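What Is a Batting Average?

When you watch baseball, you often hear a number like "two ninety" or "three hundred." People say it about a batter, and then everybody nods. In this text we will learn where this number comes from. You need only a little division.

Hits and at-bats

A hit is when the batter strikes the ball and arrives safely at a base, and the other team did not make a mistake that helped him or her. An at-bat is one official try. The batting average tells us how many of the tries became hits.

Be careful with one thing. Not every visit to the plate is an at-bat! If the pitcher throws four bad balls, the batter walks to first base. This is called a walk, and it is not counted as an at-bat. It is also not counted when the batter is hit by the ball.

Let's do the division

In the small town of Polville there is a children's team, the Polville Herons. Their first batter had 8 at-bats in September and got 2 hits. We divide the hits by the at-bats:

2 ÷ 8 = 0.250

In baseball we write three numbers after the point, and we leave away the zero in front. So we write .250 and we say "two fifty." It means one hit in every four tries.

Is .250 good? For grown-up players it is quite normal. A batter with .300 is very good, and this batter still fails seven times from ten. Baseball is a hard game – even the best players walk back to the bench many times.

Why the number jumps

At the start of a season the average moves a lot. Imagine a player who has 1 hit in 2 at-bats. The average is .500. In the next try there is no hit, and now it is 1 from 3, so .333. One try changed so much!

Now think of a player with some 3000 at-bats in a long career. One more try changes almost nothing. For this reason we should wait a while before we say that a player is good or bad.
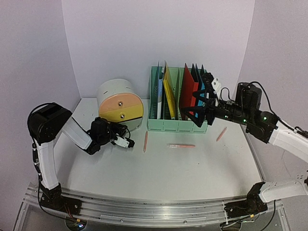 Try it yourself

Take a paper and make two columns, "hits" and "at-bats." Watch one batter during a few games and make a mark for every try. After each game, divide and write the new average. You can use a calculator.

A question to think about: the team from Stora had 119 at-bats and 34 hits. Is their average higher or lower than .250? The answer is .286, so it is higher.

Words to remember

Hit – the batter reaches base safely with his or her own strike of the ball.
At-bat – one official try.
Walk – a free way to first base after four bad balls.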